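Toaster oven trips the breaker in rented flat, can I use an extension cord?

pliter83
Posted in Kitchen and Small Appliances, 4 replies, 1,928 views

Hello to all. I moved in March to a small apartment in Tarness and I bought a used toaster oven, brand Vinia. When I use it together with the kettle, the power goes off in the whole kitchen. The breaker says 16. My idea is to put the oven on a long extension cord from the bedroom. The landlord answers slowly, so I ask you first.

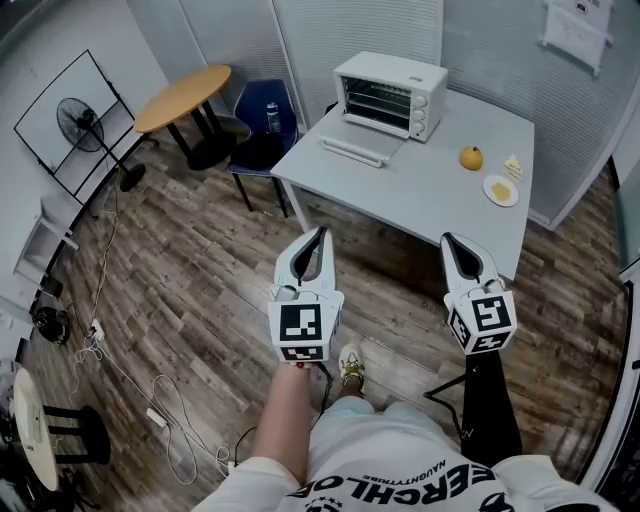
Can a toaster oven run on a normal extension cord?
Please don't do it. Thin cords get hot under such a load, and a cord under a carpet is worse. Plug it directly in the wall.

ichikawa_k
I had the same problem. Your breaker is doing its work — the oven and the kettle together are too much for one circuit. Look at the label on the back of each one and add the watts. If the sum is higher than the circuit can carry, use them one after the other. I boil the water first, then I make my toast. It costs me four minutes in the morning and I am used to it now.
If it also trips with only the oven, stop using it and let somebody check it.

tarness_tenant
just get a bigger breaker

ichikawa_k
Sorry, but this is dangerous advice. The breaker protects the wire in the wall, and the wire stays the same size.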